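Review: Tallum 3, a plotting library for the JVM

For some months I use Tallum in a small project at my work, and I want to write down my experiences, because I found very few reviews of it in English. Tallum is a library for drawing charts from Java or Kotlin code. It has no window of its own. You give it data, and it gives you back an SVG or a PNG.

My project is called Meltix. It collects measurements from cooling units and makes a report each night. Before, we used a hand-written drawing class, which was started by a colleague who has left the company, and it was 410 lines of code for the axes alone. After the change to Tallum, the whole chart module has 122 lines, and I can read all of them.

Installation

There is one artifact and it has no further dependencies. I was pleased with this. Stetov, which I tried first, brought in two logging frameworks and an old version of a JSON parser, and I lost an afternoon with excluding them again.

The first chart is done quickly. You create a Figure, add a Series, and call render. The names of the methods are clear and the errors are readable. When I passed two arrays of different length, the message told me both lengths and the name of the series.

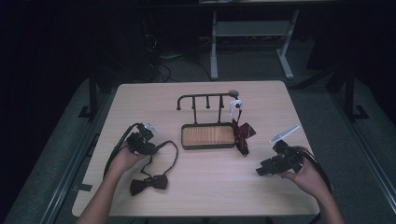
Time axes are the part where I had most doubts, and it is handled well. Tallum accepts Instant and ZonedDateTime directly, and the labels are correct on the night when the clock changes. In our old code there was always one chart in the year with a double hour.

Speed

I did not make a serious benchmark. On my laptop, a line chart with 300 points is rendered in 10 milliseconds when the JVM is warm. The first chart after the start is much slower, as the fonts must be loaded. For a nightly report this does not matter, but if you want to draw charts inside a web request, I would render one small chart at start-up.

What I did not like

The legend can only be placed outside of the plot. There is a method with the name legendInside, but in version 3 it is marked as experimental, and with me the box covered the highest values of the data.

The documentation is good for the simple cases and thin for the rest. How to write your own colour scale I learned only from the tests in the repository. Also the default colours are too similar for a printed page. I use now the palette from Simões, a small add-on which has only four colours, but they can be told apart in grey.

The upgrade from version 2 renamed many packages. Our editor could repair most of it, except for the strings in the configuration file, which failed only at run time.

I stay with Tallum for Meltix. For charts where the user must zoom or click I would look for a different library, and if you are still on Java 8 you have to take version 2, which receives only bug fixes.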